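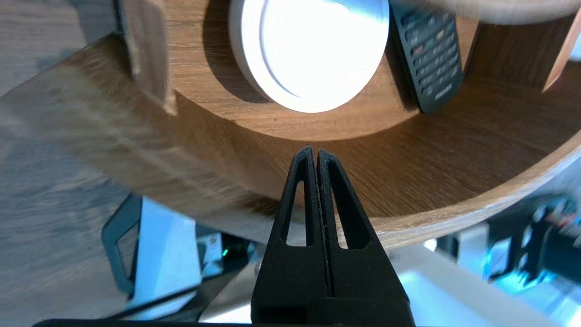
I got to the lab a little after nine on a Friday in May, and Annelies Vanhove had already been up for five hours. Not at work, she was quick to add. "I have a toddler. But I do get a lot of reading done at four in the morning."

Vanhove runs the manipulation side of a project called Rellgate, and I had come to ask her about one result in particular. Her group trains robot arms to handle ordinary household objects by showing them demonstrations, which a person gives by steering the arm by hand. Everyone in her field does some version of this. What got people talking was what her group did with the demonstrations that went badly.

"We used to throw them out," she told me. "You'd drive the arm toward a remote control, you'd come in at a silly angle, you'd back off and try again, and then you'd delete the whole thing and record a clean one. I deleted hundreds of those. It hurts a little to think about now!"

The person who stopped the deleting was Lieven Dijkstra, then a brand new PhD student, who had been given the boring job of sorting recordings. He had 4000 of them to get through (his first three months, pretty much). By the end he had 1694 in a folder he had named "meh".

"They weren't failures," Dijkstra said, pulling up a stool. "The arm got there in the end. It just wandered, or hesitated, or it closed the fingers too early and had to open them again. And I thought, well, that's what I do when I'm looking for my keys."

So he trained one model on the clean recordings only, and a second on everything, with the meh folder put back in. He didn't ask anybody first. I asked Vanhove if she had been annoyed, and she laughed for quite a while before saying no.

On easy trials the two models came out about even. The gap opened up when the object sat somewhere awkward, against a curved rim or close to an upright divider, where the first approach is often a bad one. The clean model would make its bad approach and then freeze, or push on into the wood. The other one backed up and came around from a different side.

"It had seen people back up," Vanhove said. "The clean model had never seen anyone make a mistake, so it had no idea what you do after one."

I wanted to know why they bother with wooden furniture and remote controls at all, when there are perfectly good plastic test blocks you can buy. Dijkstra had an answer ready, and I suspect he has given it to his parents too. A remote is long and thin, he said, so it matters a lot which way it's pointing. A smooth round thing is the opposite, you can come at it from any direction you like, but you have to get the width right. Put both on the same piece of furniture and the arm has to change its whole plan depending on which one you asked for.

And then there's the view. The model gets its pictures from a small camera at the wrist, so a good part of what it sees is its own two fingers. "People come in and look at our monitor and say, your gripper is in the way," Dijkstra said. "But I want it in the way! If you can see the tips and you can see the remote, you know how far you still have to go." The downside is that whatever is very close turns to mush, and large objects slide out of view at the worst moment. They have tried adding a second camera higher up. Vanhove likes it, Dijkstra thinks it makes the model lazy, and they were still arguing about it when I went to get coffee.

Not everybody is sold on the result. Anouk Dekker, who works on the same kind of problem at Sturkix, read an early draft and told them they might simply be seeing the benefit of more data. Vanhove thought that was fair. They went back and cut the mixed set down until it was the same size as the clean one, then ran everything over again, which took another 2 weeks. The gap got smaller but it stayed.

"Anouk still isn't convinced," Vanhove said. "She wants to see it on a different arm, with different people driving. So do I, to be fair. Lieven and I did most of the driving, and we probably hesitate in the same places."

That is the plan for the fall. Tineke Van Damme is putting together a group of drivers who have never touched the controls before, and they will be told nothing about keeping the recordings tidy. I asked Dijkstra whether he would be sorting those too.

"No," he said. "I've trained someone."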